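Who pays for the cooler? Waste and pricing among small floral studios

October
Consuelo Villanueva and Danish Lodhi

4. Waste claims and what the invoices show 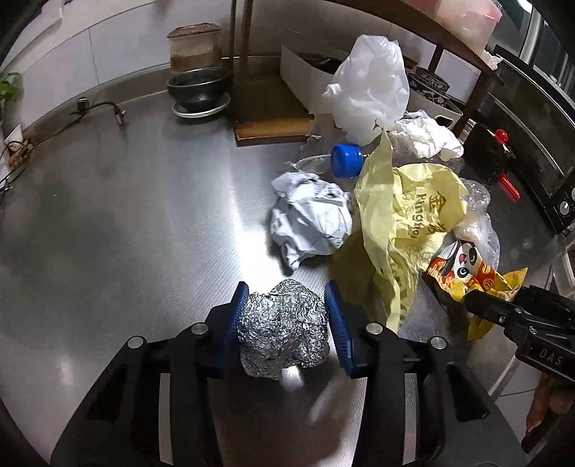 Figure 3. Crumpled foil and crumpled paper on a stainless-steel countertop.

Studio florists like to say they waste less than shops. We were told so by most of the owners we spoke to in Wililport, and the claim has been repeated in trade writing since Tamayo's survey of event designers. We doubt it. Tamayo asked owners to guess their own losses, and owners who price by the event have little cause to keep track of stems that never leave the cooler.

Our own material is 188 invoices from 14 studios, matched to wholesale orders at the Ganthorpe market. At Herberg, the largest of them, one wedding order came to 410 stems, and the recipe sheets account for nearly all of it. That looks tidy. But recipe sheets are written before the work is done, and at 5 studios they were never corrected afterwards. A sheet that says twelve ranunculus per centrepiece tells us what was planned and billed – not what was snapped, bruised or dropped on the floor.

Kandasamy argues that the padding added to each order, usually a spare bunch per variety, can stand in for waste. We don't find this convincing. Spare bunches at Pacheco went into the following week's counter bouquets, and were then charged a second time. Whether that counts as thrift or as double billing depends on whose books are being read. Alvarado's labour figures have the same weakness, and we leave them out of the model in section 5.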